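Handling Small Parts with Robots
Handout 6: Notes for our visit to the Borwood workshop

Dear all, what a pleasure it was to read your questions from the last session, and I have tried to work as many of them as I could into these notes before we go. Pieter Cuypers and Adaeze Oyelaran will be our hosts, and they have kindly offered to run the board assembly demonstration twice, so those of you at the back (I know it gets crowded!) can move up for the second run.

Please be at the Stiddale entrance by 8:50, with closed shoes and your hair tied back if it is long. Bags stay in the hall. Adaeze will begin with the gripper and how its two fingers are set up, and then Pieter will take us through the task board, where computer parts are placed into gray holders fixed to the face of the board.

While you watch, keep our chapter on tolerances in mind. A memory module is long and thin and wants to go in straight, whereas a processor is flat and square and asks for quite a different approach from the fingers. Write down where the arm slows, and whether you think it was the program or the touch of the part that slowed it. I would much rather read a wrong guess with a good argument behind it than a blank page.
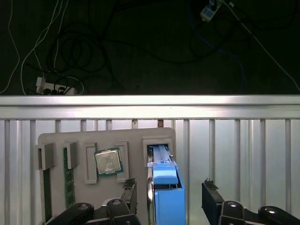 Why does a robot need the holders to be in a known place?
Because the program works from stored positions, and a holder that has shifted even a little can make a part catch on the rim on its way in.

Your write-up is one page, due at our next meeting, and Marloes Van Leeuwen will collect them at the door. Do bring your questions for Pieter too, he loves a long one.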